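Snack table ideas for your next get-together

We love a lunch spread that people can just wander up to, and Wiesława Urbańczyk has put together a lovely one – sandwich wedges, cookies, chips and cold drinks for over 20 guests at Bakke.

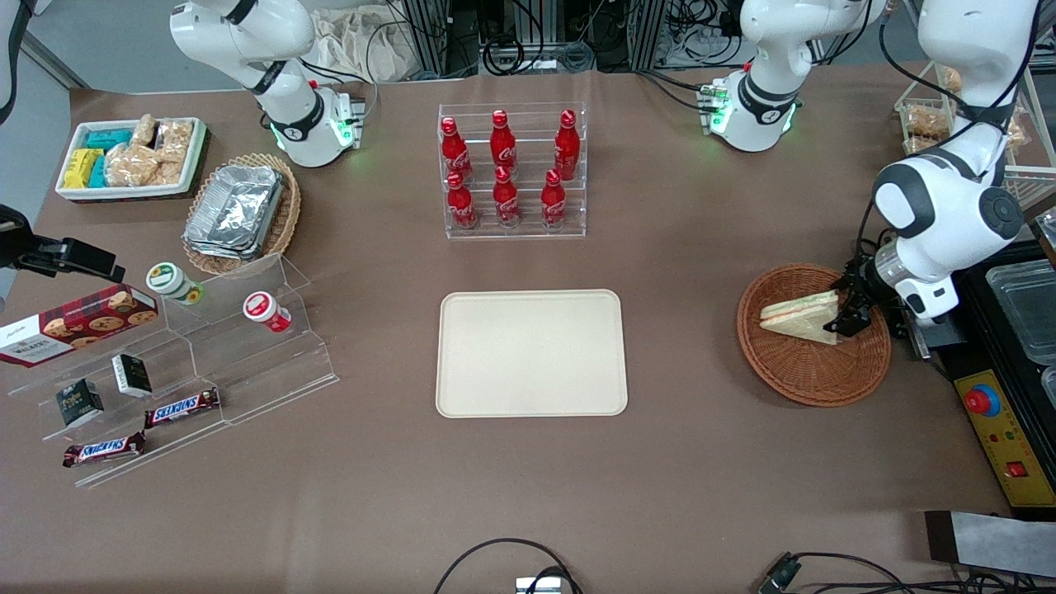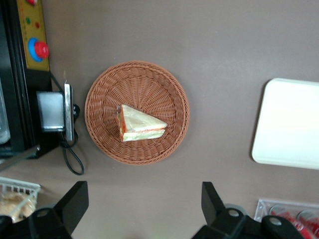
A sandwich wedge and its round woven basket, at the Bakke snack table.

Her best tip is to keep a big tray free so guests can build their own lunch. Hafiz Nasution is already planning the November spread, and we can't wait!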